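Section 5. Folding on the Bed

If you have come straight from Section 4, your Nivside folding board is open, the hinges have been eased a few times, and you are probably itching to get going. Please do read this section first, though. A bed is a lovely place to fold (kinder to the back than the floor, and so much roomier than a dresser top), but it is softer than a table and it asks for a slightly different way of working.

1. Smooth the bed cover with the flat of your hand. Small wrinkles are fine, but a big ridge under the board will make the side panels swing back at you.

2. Lay the garment on the cover first, without the board. Spread it out loosely and find the hem, the shoulders and both side seams.

3. Take hold of the hem or border and draw it gently away from the middle until the worst of the folds have opened up.

Note: Pull from a doubled bit of cloth, never from a single thread or a loose trimming.
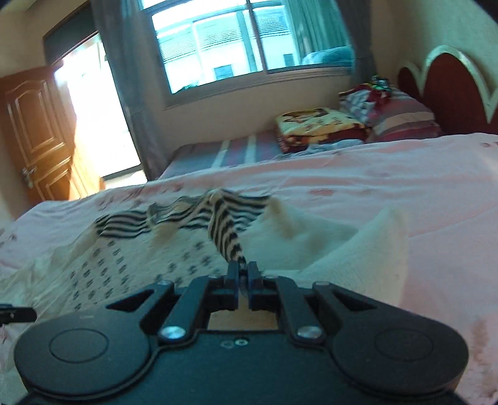 Garments with a border deserve an extra minute, and we say that with affection, having refolded a great many of them. The border is often a different weight from the body, so it ripples while the rest lies flat, or the other way around. Stripes are a real help to you at this stage. On a cream piece with a black-and-cream striped border like this one, follow the dark lines with your eye: wherever they wave, there is still a fold to be coaxed out. A printed section is harder to judge, and a plain one harder still, so start at the stripes and work inward.

4. Slide the board under the garment with the Nivside name facing up and the collar end at the notch. If the piece has no collar, center its top edge there instead.

5. Fold the left panel over, then back. Do the same on the right. Finish with the bottom panel, keeping one hand on the mattress side of the board so it doesn't tip.

CAUTION: Keep fingers clear of the hinges while a panel is moving. Do not kneel or lean on an open board on a mattress, as the center panel can crack.

Note: Gisela Teuber, who tested the board at our Gremville workroom, likes to leave dresses and long tunics folded once lengthwise before step 4. We tried it her way and have to agree, it saves a good deal of tugging.

For thick knits, go on to Section 6. Replacement hinge pins are part no. 860.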